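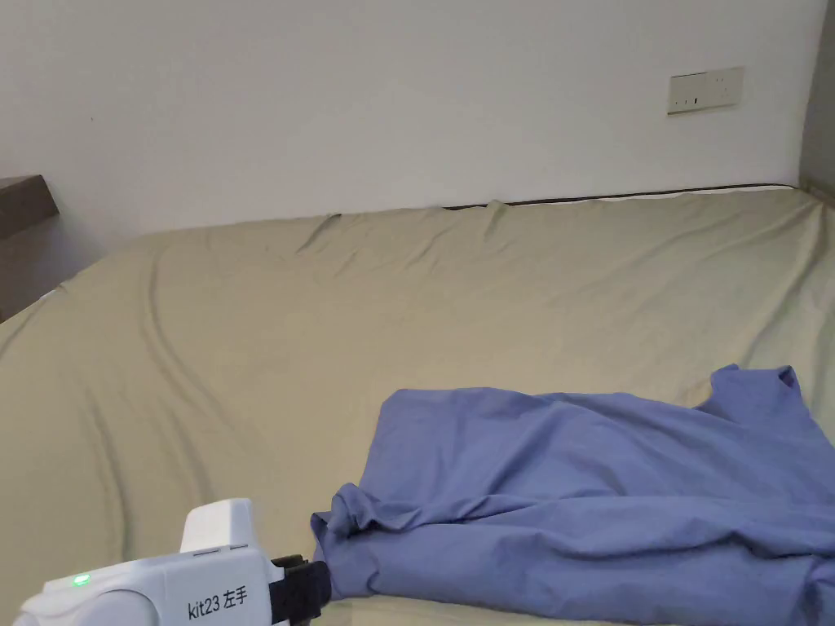 I own 14 shirts and I iron one of them. The rest take their chances, and so far no one at work has fainted.

My mother ironed everything, pillowcases and dish towels included. Wednesday was the day for it, and the house smelled of hot cotton until supper. I asked her once who was going to inspect the dish towels. She looked at me as if I'd asked who was going to inspect my soul.

My case against the crease-free life is simple enough. A wrinkle is a record of having sat down. I do a lot of sitting down and see no reason to hide it. Yet a shop on Avthorpe Street will sell you a steamer for 111 dollars so you can pretend you spent the day upright, like a coat rack.

Joyce Odera, who shares my office and dresses better than I do, thinks this is laziness with a speech attached. She's partly right. She also gets up at 5:30 to press a blouse that will spend the day under a cardigan, and I've never heard her claim to enjoy it.

I'll grant her weddings, funerals and court. For those I get out the one good shirt and the board with the scorched cover, and I do the collar and the front and leave the back to the jacket. It takes me two tries to get the sleeves flat. By the time I've parked the car they look like the other thirteen.

My mother, visiting in April, offered to do the lot. I let her, and wore a sweater all week.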